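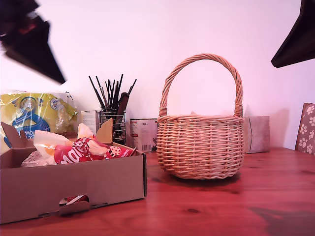
## Re: [Kemum-list] Snack baskets for the October swap

Hi all,

Akua Gyamfi wrote:

> Does anybody have a basket with a handle I could borrow? I've got 3 already but they're all flat, and the bags slide right out.
> Also, box first or basket first? Last year I had everything in one carton and it was a mess.

Akua, you can have my round wicker one! It has a big twisted handle, so it's easy to carry up the stairs at Arnthorpe. I got it at the Futenitz flea market and it's sturdier than it looks.

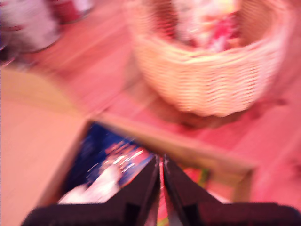 *Photo: Tiina Vuorinen*

As for box or basket, I'd say box first. Dump it all in a low box where you can see what you have, then move things over a few at a time - big bags at the bottom, little stuff on top. I did 2 baskets that way last fall and it took me some 30 minutes, with a coffee break in the middle.

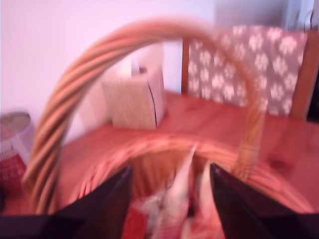

*Page last changed: October, by Tiina*

(That line is from our list archive, sorry.)

Tissue paper is nice if you have it, but don't buy any for this. I have a drawer full. 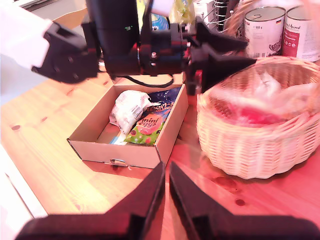 Now, what I wanted to ask everyone is who's bringing chocolate. Mrs. Tripathi asked for a list so we don't all show up with the same thing again. You can put me down for mini eggs, like the bag in the cardboard box, and I'll throw in something salty too. Akua, are you still doing the fudge?

Tiina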